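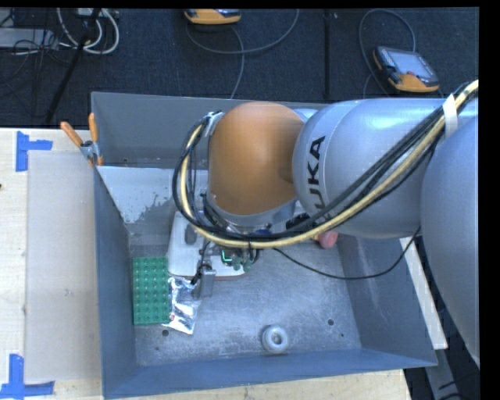
Thema: Können Roboter inzwischen aufräumen?

werkbankfee schrieb:
Moin zusammen, am Sonntag hab ich mich mit meinem Schwager gezofft. Er meint, in zwei Jahren räumt uns so ein Arm die Spielzeugkiste aus und sortiert gleich alles weg. Ich glaub das ja nicht. Wie seht ihr das?

Nuchit_60 schrieb:
Kommt drauf an, was drin liegt. Gleiche Kartons, gleiche Lage, kein Problem, das läuft bei uns in Urkby im Lager jede Nacht. Aber Bauplatte neben Knisterfolie neben irgendwas Rundem? Viel Spaß.

kamonchanok_t schrieb:
@Nuchit_60 Seh ich anders! Kunterbunt gemischt geht heute viel besser als früher. Folie mit Sauger ist fies, mit Fingern klappt das schon eher. Flache Sachen dicht an der Wand sind viel schlimmer, da kommt man mit dem Finger kaum drunter.

Nuchit_60 schrieb:
Und wie lange dauert das? Meine Tochter schafft die Kiste in 60 Sekunden (wenn sie will, also nie).

werkbankfee schrieb:
Haha, meine auch. Und wer zahlt 1.090 Euro nur für einen Greifer, damit die Legos im Regal landen?

kamonchanok_t schrieb:
Zu Hause keiner, da geb ich dir recht. In der Werkstatt rechnet sich das aber, Restekisten sortieren will bei uns echt niemand machen.

Nuchit_60 schrieb:
Restekisten ok. Wäsche glaub ich erst, wenn ich's sehe.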